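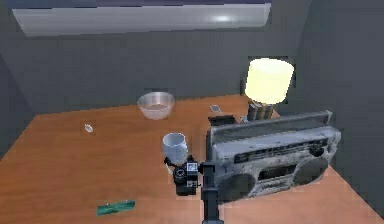
How do I wash volleyball knee pads so that they do not smell and do not lose their shape?

Wash them by hand in cool water with a little mild soap, press the water out with a towel, and dry them flat in the shade.

I play in the Pindthorpe evening league and I have washed many pairs. First turn the pads inside out. Put them in 4 litres of water with 200 ml of white vinegar for 13 minutes, then pour this water away and wash with soap in fresh water. Do not twist them, the foam can break inside.

If you must use the machine, close them in a net bag and choose 30 degrees. No softener, it makes the elastic weak. Never put them on the radiator. My first pair became hard like bread after one night in January.

My teammate Snædís Kragh puts newspaper inside her pads after training and changes it before bed. I tried it also and it helps with the smell, but the ink can stay on white fabric.

For a long tournament, such as the one in Kilitz in July, take a second pair. Pads need a whole day to dry, and thick ones need longer.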